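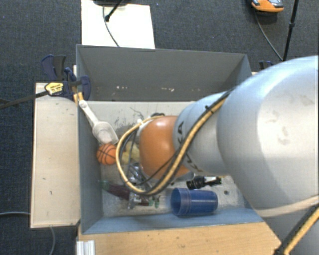 Bin 1, fixed camera. Arm over the bin with the hose loop on the left side.

Ticket: Grasp success labels wrong on Plorncombe bin data
Project: Badano
Component: Barreto (auto-labeling), Drimport (recorder)
Reported by: Heledd Owen
Assigned to: Jonatan Bråten
Priority: High
Status: Resolved

Description

The June run on bin 1 finished with 2,591 grasp attempts. Barreto marked far more of them as successful than I would expect from the policy we were running. I went through a batch by hand and found attempts labeled "success" where the gripper closed on air and the bin contents did not change at all.

For anyone not on the project: Barreto decides success by comparing two frames from the fixed camera, one before the attempt and one after the arm has lifted away. If the region around the grasp point has changed by more than the threshold, and the gripper did not close all the way, the attempt counts as a success. Both tests have to pass. Badano is trained on those labels, so bad labels go straight into the model.

Steps to reproduce
1. Load the June run in the Drimport viewer.
2. Filter on label = success, sort by change score, highest first.
3. Open the "after" frame for any of the top results.

Expected: an after frame with a clear view of the bin floor and the objects.
What I get: an after frame with the arm still over the bin. The orange joint covers the grasp region and the hose covers a good part of what is left of it. The change score is huge because the script is comparing objects with robot.

Comments

Jonatan Bråten, 9:40 AM
Confirmed. I pulled the same filter and see the same thing. It isn't every attempt. Grasps near the front wall are mostly fine, grasps toward the middle are mostly bad.

Can you tell me which recorder config you used? The after frame should only be taken once the arm reports it is at the clear pose.

Heledd Owen, 9:52 AM
Default config, nothing changed by me. Hefin updated the recorder before the run.

Hefin Kemeys, 10:15 AM
I did. The update changed how Drimport picks the after frame. The old version waited for the clear pose signal. The new one takes the first frame after the lift motion ends, plus a fixed delay of 60 ms. The delay was meant to cover camera lag. The release note says the trigger should be "motion complete," and I took that to mean the whole retreat. It means the lift segment only. At that point the arm is straight above the grasp point.

Jonatan Bråten, 10:31 AM
OK, that explains the frames. It does not fully explain the labels. An empty grasp should still fail on the gripper test, whatever the camera sees.

Hefin Kemeys, 11:05 AM
Checked the gripper side. The closed position in the config is from the old fingertips. With the new pads the fingers stop a bit wider when there is nothing between them, so an empty close reads as "holding something." The second test has been passing on nearly everything. We would have caught it earlier if the image test had been doing its job.

Heledd Owen, 11:20 AM
So two faults, and each one was hiding the other. When was the pad change?

Hefin Kemeys, 11:24 AM
Before the calibration run. The calibration run used the old recorder, so the image test was good and the labels looked normal.

Eleri Prothero, 1:10 PM
Joining because this affects the numbers in the draft. Questions:
- Which results use the June run?
- Can the run be relabeled, or do we have to collect it again?
- Does the evaluation set have the same problem?

Jonatan Bråten, 1:45 PM
Evaluation set is OK. It was labeled by hand from the start and never went through Barreto. The training curve and the comparison table both use the June run.

Relabeling should be possible. Drimport keeps the full video, so the correct after frame is in there for every attempt. It was just not the one that got exported. We need to find the moment the arm clears the bin and cut from there.

Jonatan Bråten, 3:30 PM
Wrote a script that uses the joint log to find the first frame where the arm is outside the camera's view of the bin. First try was no good. The joint log knows where the links are but it doesn't know where the hose is. The hose swings out in a wide loop past the orange joint and it trails the arm on the way out. I had frames with no arm in the middle of the bin and a yellow loop still lying across the objects.

Cledwyn Price, 3:48 PM
Be careful with color masking for the hose. I tried that last year on bin 2. The object set has yellow and orange things in it, and the mask removes those too. The little orange basketball disappeared from half my frames and Barreto decided it had been picked.

Jonatan Bråten, 4:02 PM
Thanks, that was going to be my next try. I'll use stillness in place of color: take the frame only when nothing inside the bin outline has moved for a set time and the joint log says the arm is clear. The ball can still be rolling after a failed grasp and this handles that too.

Cledwyn Price, 4:10 PM
Sounds right. Mask out everything beyond the bin walls before you test for stillness. The cables outside the bin can move for a while and you will wait for them for no reason.

Jonatan Bråten, next morning, 8:55 AM
Ran overnight on the full set. Results:
- All 2,591 attempts now have an after frame with a clear bin.
- 872 attempts changed label from success to failure.
- No attempts changed from failure to success. I expected that, given that both faults push in the same direction.

For the gripper test I used the raw finger position from the log and applied the corrected closed value.

Heledd Owen, 9:30 AM
Spot-checked a random sample of the changed labels against the video. All were real failures. I also checked a sample of unchanged successes and found one I would argue with: the gripper lifted the plastic scoop by the handle, then dropped it back against the left wall in nearly the same place. Barreto calls it success because the gripper read as holding at the lift. Under our definition the object has to leave the bin.

Jonatan Bråten, 9:41 AM
That one is a separate problem. The gripper test reads once, at the top of the lift. I'll open a new ticket for a second reading at the drop point. Marked this attempt by hand for now.

Eleri Prothero, 10:20 AM
Please retrain on the corrected labels before we touch the draft. Same seed, same schedule, first 2,000 attempts for training as before and the rest for validation. I want a comparison where the labels are the only thing that changed.

Jonatan Bråten, 10:26 AM
Started.

Jonatan Bråten, 5:15 PM
Done. The model trained on the corrected labels does better on the hand-labeled evaluation set. Most of the gain is on thin and shiny objects. The old model gave those high scores anywhere near the middle of the bin, and that matches where the bad labels were. On larger items such as the cup there is very little difference between the two.

Validation accuracy went down compared with the old run. The old figure was measured against the wrong labels, so it should not be quoted anywhere.

Eleri Prothero, 5:32 PM
Agreed. I will replace the table and the curve, and add a paragraph on the labeling rule to the method section, including the stillness test and the closed value.

Resolution

Root causes:
1. Drimport took the after frame at the end of the lift segment, with the arm still over the bin.
2. The gripper closed value was not updated after the fingertip pads were changed.

Changes made:
- Recorder trigger set back to the clear pose signal, fixed delay removed.
- Stillness test inside the bin outline added to Barreto.
- Closed value is now measured with an empty close at the start of every run and saved with the run.
- June run relabeled. The old labels are kept in the archive folder and must not be used for training.

Still open, moved to new tickets:
- Second gripper reading at the drop point (Jonatan)
- Warning in the Drimport viewer when the arm is in the after frame (Hefin)
- Check bin 2 runs recorded with the updated recorder (Cledwyn)

Closed by Heledd Owen, 5:50 PM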